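Search this site Search

About Brelora

Brelora is a small workshop for the set-up and care of robot cells. We are seven people, and most of our customers are laboratories and schools that have one arm and no technician of their own.

Our own cell is the one we know best. The arm hangs from overhead, so the table under it stays free on all sides. Before any work is done on the real machine, Romana Tóth prepares the same task in simulation and looks how the arm comes down to the basket.

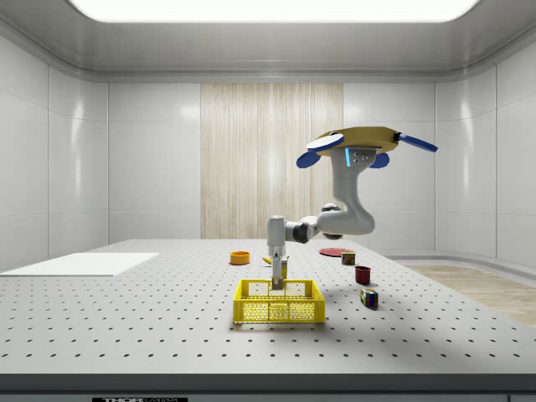 The simulated cell, with the gripper lowered into the yellow basket.

Every Thursday Arnout Dierckx checks the 17 points of our maintenance list. He begins with the bolts of the mount, then the joints, then the fingers of the gripper. When a finger pad is worn he changes it the same morning and writes it in the cell book. After each repair the zero position is taken again.

Customers may come and follow this work before they sign a contract. Please ask Floor Verbeke for a place. In December we are closed for 11 days, but she reads the messages.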